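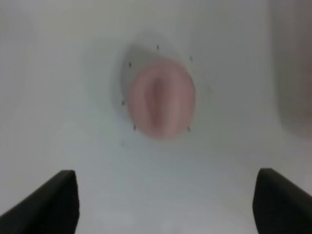 White table, second attempt

The old top on the work table was bare board with two coats of oil. It was pleasant to look at and poor to work on. Small pale parts were fine, small brown parts vanished, and anything I photographed on it came out orange. In May I took it off and replaced it with a white one. These are my notes on the surface, the light and the cleaning, mostly so that I can repeat the job when the side bench needs doing.

The panel came from the surplus place in Mirkthorpe. It had been stored flat, and I checked it with a straightedge before paying. The long side was true. The short side had a slight hollow near one corner, which I turned to the back, where only the tape dispenser and the lamp base sit.

Paint is Jostadico white enamel, in the eggshell version. The gloss is tougher but gives a hard reflection of the lamp exactly where you want to look. The matte takes every pencil mark and keeps it. Eggshell is a compromise and I would buy it again. The first coat went on by foam roller, thinned slightly, and dried with a texture like orange peel. I let it cure longer than the can asked for, flatted it with 200 grit on a cork block, wiped it down and put on the second coat with a brush. The brush marks leveled out on their own. After that the third coat was also rolled, with a fresh roller this time, and it came out smooth. The mistake with the first coat was an old roller that had been washed and dried stiff.

I went to 300 grit between the last two coats. Anything finer polishes the surface and the next coat has less to hold on to. Wet sanding is faster but I did not want water getting into the raw edge of the panel, so it was all dry, with a vacuum hose clamped next to the block.

Light took more time than paint. With the Clulley lamp directly overhead the surface is bright enough to be tiring after an hour, and flat objects lose their edges. With the lamp low on the left you get long shadows that hide whatever is sitting on the right of the part. The setting I use now is high, slightly behind the work, with a sheet of tracing paper clipped over the shade. Shadows are soft and short. The table reads as a very light gray with a cool cast, and a white balance set from an empty patch of it holds up well enough for my purposes. 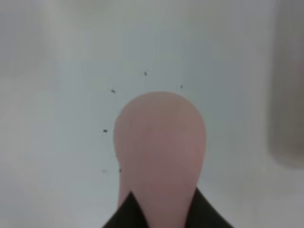
Pale colors were the part of this I expected to go badly. Dark objects look good on white under almost any lamp, while cream, pink and light yellow can wash out until the outline is guesswork. The pink piece holds up: the rounded top is light but still separates from the background, and the lower half goes to a duskier rose, so the shape can be read without any help from a hard shadow. On the oiled board a pink like that one went muddy. The small dark specks around it also show at once, which on the old top I would have needed a magnifier and a good deal of patience to find.

That last property works in both directions. A white surface reports everything. Graphite, crumbs, sanding dust and the ends of thread are all visible from the doorway. I used to clean the table when it looked dirty, and by that rule I would now be cleaning it all day. The current rule is a dry microfiber cloth before starting and a damp one at the end. Solvent only for ink, on a cotton swab, and never left to sit. I tested this on an offcut first. Alcohol was safe for a quick wipe and dulled the finish when I left a soaked pad on it overnight.

Ink marks deserve a separate mention. I like having a few permanent reference points on a table so that a part can be put back in the same position. Pencil rubs off within a week. Fine permanent marker stays, but smears if the enamel has not cured - I gave it 6 days and that was enough in a heated room. Keep the dots small. My first ones, on the offcut, were large enough that I could not say which side of the dot I was aligning to.

Edges are still unfinished. I have a roll of the Tamihana edging left over from the shelves, in a gray that is close but not equal to the table's color in shade. It needs a warm iron and a straight trim. The front edge gets the most wear from sleeves and will be done first.

Open items: the lamp clamp leaves a ring in the paint and needs a felt pad, the back corner should be shimmed by about 2 millimeters, and the side bench is waiting on another can of eggshell.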